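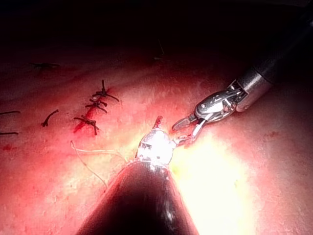
Alva group, weekly meeting, Sunday, May 8, 2022

Present: Zhenhua Yao, Xiaoyan Xiong, the two Vundstead students, and me (taking notes again, so blame me for the spelling).

1. Last week's notes. Fine as they were. I'd left off the Hararero storage bill, now added.

2. Suturing policy. This took most of the hour! Zhenhua has retrained on 378 demonstrations, the old February set plus everything we kept since then. The big change is that the policy now gets the wrist view and the fixed view together, and it predicts 10 steps ahead before it looks again. Xiaoyan asked if we could go shorter. Zhenhua tried that and the motion got jittery during knot tying, so we're leaving it alone for now.

We ran 53 test trials and I read out the scores. Driving the needle is in good shape – knots are still where we lose most of them, usually when the second gripper has to find the loose end. I said I thought the loop was the real trouble, and we went back and forth on that for a while with the stills up on the screen.

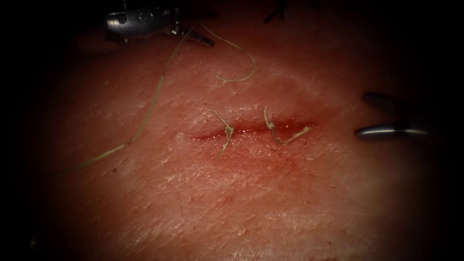 Fixed view: two stitches across the cut, loose thread still lying above it.

Xiaoyan wants thread slack scored on its own, apart from whether the knot holds. I like this a lot (it would have settled our argument). She'll write up the scoring rules and we'll both grade the same batch to see how far apart we are.

3. Labeling. We have 3000 clips waiting. The students will start with the knot clips and skip anything where both grippers are out of view.

4. Brullis draft. The methods section is mine and yes, it's late. Zhenhua needs it before he can finish the results table.

5. Other business. Please put the lens cloths back in the drawer.

Next meeting same time, Xiaoyan to bring the scoring rules.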